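Clelidar Scarves & Small Leather: Your Questions

Do your scarves run true to color?
We try very hard! Every screen is a little different, so if you're matching a coat, write to Na-rae and she'll gladly mail you a swatch.

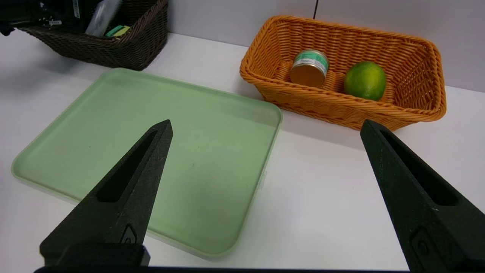

How should I wash a silk scarf?
Cool water, a drop of gentle soap, and a little patience — silk hates to be wrung. Press it in a towel and dry it away from the sun. When it's ready, lay it out on something smooth with no snags, like the pale green tray with the rounded corners, and ease the hems straight with your fingers.

What sizes do you make?
The Yeom neckerchief is 26 inches square and the big Zorisholm wrap is 86 inches long, so you can loop it twice and still have plenty left to toss over your shoulder.
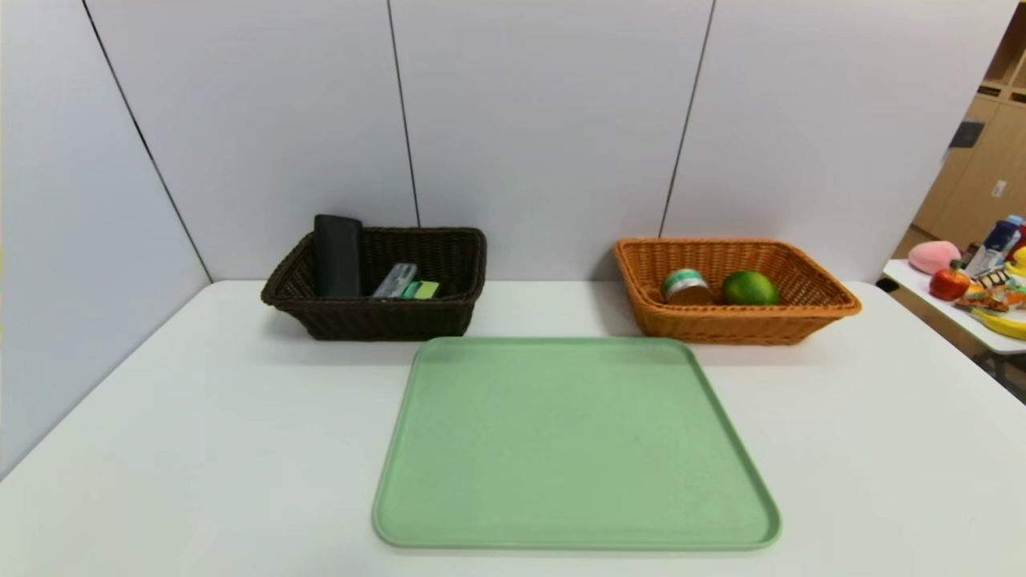

Green tray and dark wicker basket on a white table.

Can I return a gift?
Of course you can, and please don't feel bad about it. You have 19 days, tags on, and Evangelia will sort out the exchange.

Do you repair older pieces?
We do, and we love seeing them again. Stavros handles clasps and stitching, and most repairs take 2 weeks, a bit longer in April. 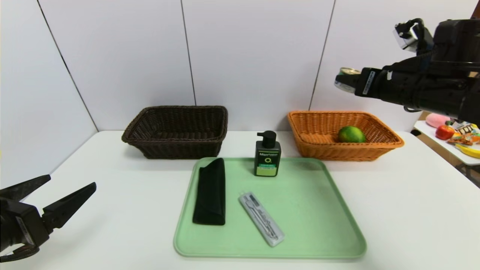

Folded black cloth and a green pump bottle on the tray.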